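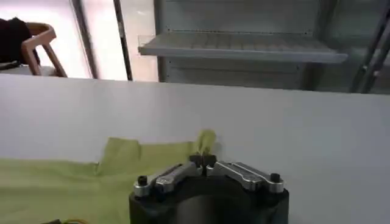 Can you visit the lightship at Holville and still make the last ferry back the same day?

You can do both if you take the morning boat out, since the tour of the lightship lasts two hours and the last ferry leaves well after the final group comes off.

Posted in: Museum Ships & Harbor Day Trips
Print this thread | E-mail this thread

gyula_vincze
4 July 2018
Thanks so much for the quick answer up top! My wife and I are bringing her father, who worked on the lake boats as a young man and has been talking about the Brandes lightship ever since he saw a piece on her in the paper. He's good on his feet but slow on ladders. Is the engine room part of the regular tour, or do you have to ask for it? I'd hate to get him all the way out there and have him miss the one part he really wants to see.

kandemham_kate
Oh, he'll love her! The engine room is on the regular tour, but the way down is steep, and I mean turn-around-and-go-backwards steep. My mother took one look and stayed up in the galley, where a very nice gentleman kept her company and told her all about the cook who served out there for 40 years (I never did get the cook's name, and I wish I had). If your father-in-law takes it slow and lets everybody else go first, I think he'd manage fine.

oldpurser
I'd disagree a little with Kate. I wouldn't send anyone who's slow on ladders down there in the middle of a full group. They take up to 40 people on the noon tour and it gets to be a real squeeze at the bottom, with folks wanting to come up while others are still coming down. Go on the first tour of the day. And frankly I'd skip the Holville ferry and drive around by way of Kandemham. It's longer, but then you aren't watching the clock the whole time.

kandemham_kate
Well, I live in Kandemham, and I'd still take the ferry! You come in right past her bow, and that's half the fun. The drive is pretty enough until you get to the bridge work, and then you sit.

oldpurser
Fair point on the bridge. I went in October when they weren't working on it.

Roswitha Kuhlmann
Hello all, I used to help in the gift shop, so maybe I can settle part of this. You are both right about the ladder, depending on the day. There are 2 ways down, and the one at the stern has a handrail on both sides and is a good deal easier. It isn't on the tour, but if you speak to the guide before you start, they'll usually walk an older visitor around to it. Please do ask, they really don't mind. The engine is rated at 645 horsepower and they have kept her beautifully, so it's worth the trouble of getting down there. Also, the crew's mess has 3 long benches, and that's a nice spot for him to rest before the lamp room.

gyula_vincze
Roswitha, that is exactly what I was hoping somebody would know. The stern ladder it is! We'll take the ferry (sorry, oldpurser, but my wife wants to see the bow) and go on the first tour. One last thing, is there anywhere near the dock for lunch?

kandemham_kate
The Truvano, just up the hill from the landing. Get the perch, and sit on the porch if there's room.

oldpurser
Perch is good. I like the chowder better, but get there early either way, they run out.

Contact Us | Copyright Holville Harbor Forum | Back to top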